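Two Hands, One Shell: Teaching a Robot to Regrasp 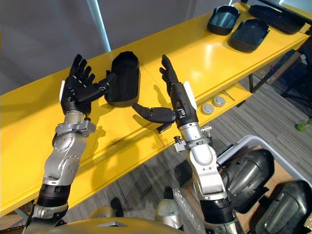
The robot's black hands on either side of a molded plastic shell. Two trays sit farther along the table.

Hanna Kravets wanted to know when a two-handed robot should give up on a grip. Her method, Fikix, scores each contact and triggers a regrasp when the score drops – no human label is needed. In a test at Tivley, the robot completed 296 of 345 shell transfers. Most failures came at the rim, where the thumb slipped before the fingers closed. Kravets plans to repeat the test in December with a revised thumb path.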